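4.2 Boarding places and the claim of better attendance

The Clesgate scheme has been praised since its first year for raising attendance among secondary pupils who live far from school. We are less sure. The published case rests on 1,635 pupils in 13 schools, yet only four of those schools kept registers in the same form before and after boarding places were offered. In the rest, the earlier figures were pieced together from heads' yearly returns, and heads had good reason to report full classrooms while their funding was under review.
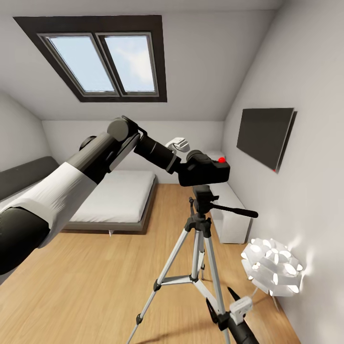
Figure 3. Attic bedroom with skylight, simulated view.

A second problem lies in who was given a place. At Plustell and Nernine, heads chose boarders from pupils who had already attended at least 70 per cent of lessons in the previous year, so the scheme took in those most likely to turn up anyway. The scheme's authors answer that housing itself changes habits, and they make much of room standards. Yet the standard they cite deals with daylight and floor area, and a small room under a sloping ceiling, lit by a two-pane skylight as in Figure 3, might meet the first test and tell us nothing about whether its occupant gets to lessons. We found no school that had compared attendance by type of room.

The Khương survey is often quoted in support. It asked pupils whether they felt they attended more - a different matter from whether they did - and it was handed out in September, when registers are at their fullest in every school we looked at. Until the spring registers are released, we treat the reported gain as unproven, and leave it out of the estimates in Section 5.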